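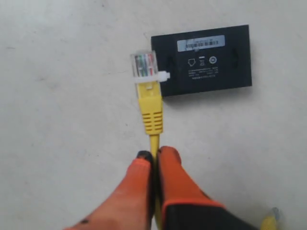 Tillix Two-Arm Teaching Station

A tabletop setup for recording people doing fiddly things with robot arms, so that a learning system can later do the same fiddly things with fewer sighs.

Tillix is sold as a service pack: arm mounts, wrist camera brackets, finger covers, a white cloth backdrop and the Butell recording software. You bring the arms, a table and someone patient. The patient person is the hard part to source and we don't stock them.

What it records

Every attempt is saved as one take. A take holds the video from each wrist camera, the view from the front camera, the joint positions of both arms and the opening of both grippers, all on one clock. Butell writes them to a single folder per take. You can put the folder on any drive you like, although the USB stick from the bottom of your bag is a false economy.

The starter library

Each station ships with 282 takes of our network cable task. A yellow Ethernet cable, a small black box, and plenty of opportunities to miss. Of these, 161 were marked clean by the operator and the rest were marked something else, usually "fumble." We left the fumbles in. Several customers asked us to remove them and then asked for them back in October, when their models had learned to do everything except recover from a mistake.

Filter by label if you want only the tidy ones. The label sits in the take's notes file along with whatever the operator typed, and we have taken out the swearing.

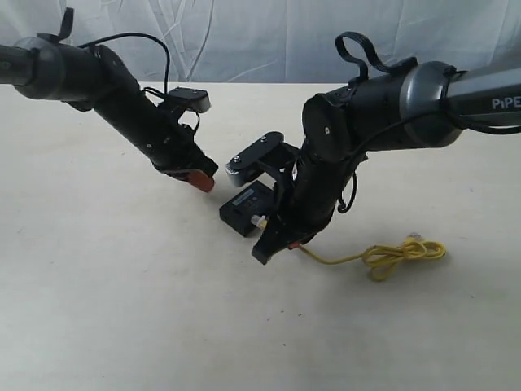 Setting up

Put the table against the backdrop and clamp the arms on opposite sides. They should both reach the middle without elbowing each other. Run the Sandhu calibration routine (included) and go get a coffee, it takes the time it takes.

Start each take with the grippers clear of the part. Move the part a little between takes. Turn it, flip it, leave the cable coiled a different way. If you put everything back on the same pencil mark every time, you will train a very expensive system to find a pencil mark.

Lighting should be soft and boring. So should the tabletop. Small scuffs are fine and you will have them by lunch anyway.

Finger covers

The covers are orange and come in packs of 40. Orange shows up well against pale tables and black parts, and it hides very little, so you'll know when a cover is getting grubby. Swap it when the grip starts to slip - not when somebody finally complains.
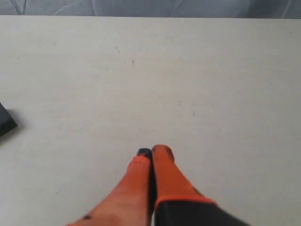

Wrist camera view, gripper with nothing in it.

Empty-hand footage is worth keeping too. Set Butell to record the approach and the retreat as well as the grab, or your model will have strong opinions on holding things and none on getting there.

In the box

Two wrist camera brackets
One pack of finger covers
Backdrop cloth, white, arrives wrinkled, stays wrinkled
Butell license, one station
Starter library on a drive
Printed guide, 34 pages, with an index

Arms, cameras, table and network box not included. The Fevix foot pedal for starting and stopping takes is sold separately, and yes, you will want it by the second afternoon.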